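Goltier Kitchen Demos – README

Version of October 2, 2020

Goltier is a small set of demonstrations for kitchen tasks, recorded in simulation. A person drives a simulated arm by remote control and the software writes down everything the arm does. We made it for people who want to train a policy from human examples and do not have a real kitchen to break.

Contents

The set has 222 demonstrations. They come from 2 operators, who used the Cerden hand controller. Every demonstration has the joint positions, the gripper command, the camera images and one sentence of instruction. No demonstration is longer than 3000 steps; the recorder stops there by itself.

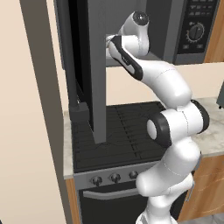

Robot arm at the microwave, gripper near the lower left corner.

Please notice that the microwave hangs over the range, so the arm must reach high. Our operators found this position tiring to control, and the paths are less smooth than in the counter tasks. We kept the pauses. If you want to remove them, use the script trim_pauses in the tools folder – it cuts every pause longer than 100 steps.

Counter tasks

These tasks happen on the marble countertop, where the toaster oven and the four-slot toaster stand.
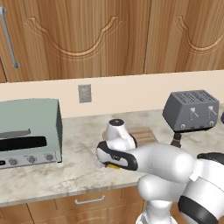 The operator sees the same camera views that are saved in the files, and nothing more. For this reason you will find moments where the arm stops and turns the wrist a little before it goes on. Such a movement is the operator looking for a better view past the arm. It is not a fault of the recording.

Known problems

In a few files the instruction says "oven" when the toaster oven is meant. We will correct this in November. The gripper command is saved one step late compared to the images. The Kramer loader shifts it back, but if you read the files with your own code you must do it yourself.

Use

Free for research and teaching. Please cite the Sillano project if you publish results.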